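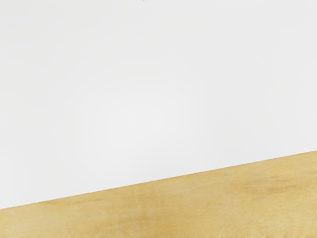 # Preparing a simulated tabletop station for an open day

Last updated Mar 5, 2025

These notes cover the simulation bench at the Trerport open day. The bench lets visitors drive a simulated arm over a table and watch the result on a second monitor. The physical cell is covered in a separate page by Mireille Tarawneh and is not needed for any of the steps below.

You will need:

- the demo laptop and its power supply
- the second monitor, on the long cable
- the hand controller
- the Noltik scene package, unpacked to the local disk
- a printed copy of the restart card

Do not run the scene package from the network share. It loads, but textures arrive late and the first visitor of the day sees a grey table.

## 1. Load the base scene

Start the simulator and open `base_table`. This contains the wooden table, the back wall and the lights. Leave the arm and the objects out for now. Faults in the view are easier to find before anything moves.

Check the following:

1. The table shows wood grain. A flat colour means the texture path is wrong.
2. The wall is plain and pale. A soft bright patch on it comes from the light settings and can be left alone.
3. The log panel shows no red lines. Yellow lines about unused materials are normal.

If the texture path is wrong, open the scene settings, point `asset_root` at the unpacked folder, save and reload. Reloading without saving puts the old path back.

## 2. Set the view

The package has two views, `overview` and `wrist`. The overview goes on the second monitor. The wrist view moves with the arm, so at some positions it will show mostly table and wall, and the far edge of the table will run across the picture at an angle. Visitors tend to report this as a fault. Tell the person on the bench to expect the question.

To check whether a tilt is normal:

1. Send the arm to its home position.
2. Wait for the joint values to stop changing.
3. Compare the wrist view with the printed home view on the restart card.

If the two match, the tilt belongs to the pose. If they do not, the view has been attached to the wrong link. Open the view settings and set the parent to `wrist_link`, then go home again.

Keep the overview fixed. There is a lock tick box in its corner menu. One scroll of the mouse wheel with the lock off is enough to lose the table completely.

## 3. Add the arm and the objects

Load `arm_single`, then `blocks_small`, in that order. Loading the blocks first places them at the arm's base and the first physics step throws them off the table.

Run the scene for 600 steps without touching the controller. The blocks should settle and stay put. If one drifts, raise its friction to the value used for the others and run the same number of steps again. Changing the friction of the table instead affects every block, and the grasp settings will then need doing again.

Save the result as a new scene named for the day. Do not overwrite `base_table`.

## 4. Set the limits for visitors

Open the control panel and make these changes:

| Setting | Value |
|---|---|
| Speed limit | 12 per cent |
| Session length | 90 seconds |
| Random seed | 397 |
| Reset on timeout | on |
| Keyboard control | off |

The seed fixes the starting layout of the blocks, so every visitor gets the same task. Keyboard control must be off at the laptop as well as in the panel. The two settings are separate in this version and the panel does not show the laptop's state.

The speed limit will feel slow to anyone who has used the bench before. At the September open day it was set higher and most sessions ended with blocks on the floor.

## 5. Run the demonstration

Seat the visitor in front of the laptop, with the overview to their left. Give the instructions in this order:

1. The left stick moves the arm across the table.
2. The right stick raises and lowers it.
3. The trigger closes the gripper. Releasing it opens the gripper.
4. The task is to place one block on another.

Let them try without further help until the first timeout. After that, suggest switching to the wrist view for the last part of the approach. Younger visitors usually want to find the view button themselves.

The Triantafyllou group has asked for a longer slot so that they can ask about grasp settings. For them, turn off the timeout and open the contact display. Turn both back before the next group sits down.

## 6. Restart between groups

Press Reset, wait for the home position, and check the overview. If the arm stops partway, close the scene and open the saved copy. A full restart of the simulator is only needed when the log panel has stopped updating.

Logs are written to `demo_logs` on the laptop. Copy the folder to the Grarnier drive at the end of the day and leave the originals where they are.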